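Unit 4: Threaded Fasteners and Tightening

A bolt holds a joint together by stretching slightly as it is tightened. The resulting tension, called preload, presses the parts against each other. Students should be able to define preload before the Wednesday laboratory.

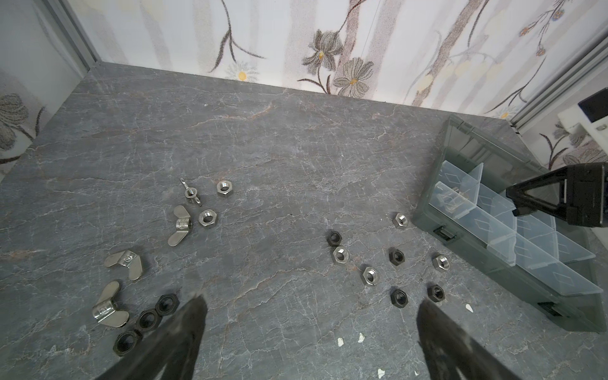 Much of the effort applied at the wrench is lost to friction under the head and in the threads. Oil on the threads therefore raises the preload reached at a given torque. Dry torque values must not be used for oiled bolts.

Reading: Course Reader, Section 4. Problem sets are to be submitted to Dr. Adeleke.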